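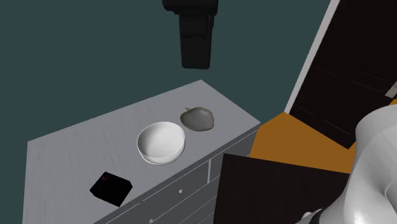

From: Dinesh Prajapati
To: donstead-bindery list
Date: January 6, 2025
Subject: Re: Paste going off before I finish a batch

On wheat paste, Carol wrote:

> I made up a jar of wheat paste in November for a run of case bindings
> and by the fourth day it smelled sour and had gone thin on top. I had
> it in the refrigerator the whole time with the lid on. The recipe was
> the one from the Dalsgaard handout, one part flour to 4 parts water,
> cooked until it goes clear. Is there something I can add to make it
> keep? I have 6 more books to cover and I don't want to cook paste
> every evening. Also, is PVA so bad?

Carol,

Four days is normal for flour paste. I have had it last a week in winter and two days in summer. If it smells sour, throw it out. Stirring the thin part back in doesn't help, the sticking power is already gone.

The Dalsgaard recipe uses plain flour. Try wheat starch, with the gluten already washed out. It costs more but it keeps a little longer and brushes out smoother. I use 4 parts water to one of starch by volume, soak it for an hour, then cook it on low heat and stir the whole time. Once it thickens I give it another half hour. Most of the weak paste I have seen was undercooked.

Let it cool all the way, then push it through a sieve twice. I keep the stiff paste in one jar and thin only what I need for the day in a separate bowl. Never put the leftover from the bowl back in the jar. The brush carries in bits of board and thread and dust, and that is what spoils the rest. Wash the jar with boiling water before you fill it.

As for additives, people used to put in thymol or a few drops of clove oil. I have tried clove. It bought me a couple of days and the books smelled of it for months. I stopped. Smaller batches work better for me. A cup of cooked paste covers two octavo cases with some left for the endpapers, so for 6 books you would cook three times. You can also do a small amount in the microwave in short bursts, stirring between each one. It comes out a bit lumpier but the sieve takes care of that.

PVA is fine for the spine and for cloth on board. It grabs fast and it doesn't warp the boards as much. The trouble is that it can't be undone with water, so I keep it away from anything someone may want to repair later. For paper sides and pastedowns I use paste, or a mix of half paste and half PVA if I need a bit more time to slide things around. Mix only what you will use that day.

One more thing about your boards. You said in the earlier thread that they were pulling outward. Check the grain before you blame the paste. Board, cloth and paper should all run head to tail. Then put the pastedowns in and leave the book under weight overnight, with blotters, and change the blotters after the first hour.

On supplies: Gostinura still has the starch in small bags, and they were out of the gray board when I last looked. Ikedness has board but the shipping is high unless you order a full pack. If two or three people here want to split a pack of 100 sheets, write to me off list. I can cut them down on the big shears before the next meeting.

Dinesh

--
donstead-bindery mailing list
To leave the list, send a blank message with "unsubscribe" in the subject line.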